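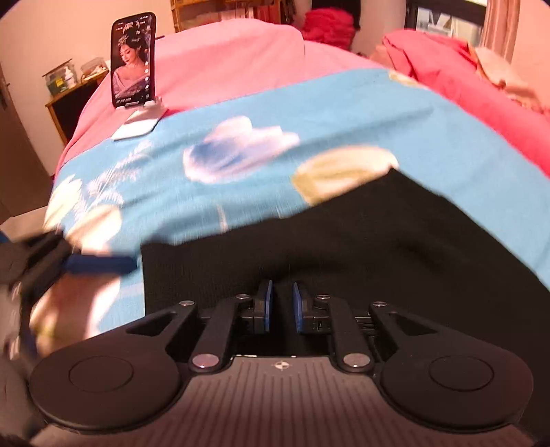 Folding Dark Clothes: Gallery

Most of the clothes in this gallery are black, navy or dark gray. Dark clothes are the hardest part of our laundry to sort and fold, mainly at night, when a sleeve and a shadow look the same. I fold on the bed. The table is too narrow for anything bigger than a T-shirt, and the ironing board has a slope to it.

There is only one picture up at the moment. The captions for the rest of the set are below in the order the pictures will go in, and I have left them as I wrote them so the numbers match the list I gave to Boyang Xia, who is helping with the page.

1. Black cloth on the bed
Spread flat on the light blue floral sheet, with soft folds still in it. I like a light sheet for dark laundry. You can find the edges and corners without turning on the big lamp, and lint shows up before it gets folded inside.

2. Navy bath towel
Folded in thirds the long way, then in half twice. The loop goes inside. Mahmoud Hegazy folds his in half and then in thirds, and his stack is wider and shorter. Either one fits the hall closet.

3. Two black T-shirts, front and back
The one on the left is a Vestiten, bought in May. The fabric is heavier than it looks and holds a crease well. The other is an old one with a stretched neck. It will not stay square however it is folded, so it goes at the bottom of the pile.

4. Gray hooded sweatshirt
Hood down flat over the back first. Sleeves crossed, then the body folded up from the hem in two turns. The drawstring gets tucked into the pocket.

5. Work pants
One leg on top of the other, seat tucked in to make a straight line, then folded in three. These are for the Flustgate job, so they get washed by themselves and do not go back in the bedroom.

6. Black pillowcases
Smooth the air out toward the open end. Fold lengthwise, then across. I keep the set together inside one of its own pillowcases, with the fitted sheet in there too.

7. Fitted sheet
Corners tucked into each other and laid on the bed to straighten the sides. It took me three tries to get a version I would put on a page. The elastic side goes in the middle.

8. Socks
Laid in pairs and folded once. Siham El Sherbiny rolls hers into balls and says mine slide around in the drawer. They do, a little.

9. The Skandix box
Open, with the T-shirts standing on edge. It holds 20 if they are thin ones. The lid does not close with the sweatshirt in there, so the sweatshirt lives on the shelf above.

10. Wool scarf
Dark green, although it comes out black in most light. Folded in half and rolled from the folded end. There is a cedar block in the same drawer.

11. Tablecloth
Black cotton from Mansour, used for holidays. It needs two people or the whole bed. Fold it in half with the wrong side out, then bring the ends to the middle. I hang it over a rod the day before we use it and the lines mostly drop out.

12. Finished stacks
Towels at the foot, shirts in the middle, odds and ends by the pillows. Everything gets put away before dinner or it ends up on the chair.

Notes

Washing is cold, inside out, with nothing light in the load. I use half the detergent the bottle asks for on black cotton, because too much leaves pale streaks along the seams. Shirts come out of the dryer while they are still a bit damp and are shaken once by the shoulders.

For lint, a damp hand works about as well as a roller. Brush in one direction, toward the hem.

Takeshi Furukawa asked what to do with a black shirt that has gone brown at the collar. Mine become cleaning rags. If anyone has had good results with dye on a cotton blend, send me the name of the color you used.

Page updated Tue 23 July. Pictures 2 through 12 to be added.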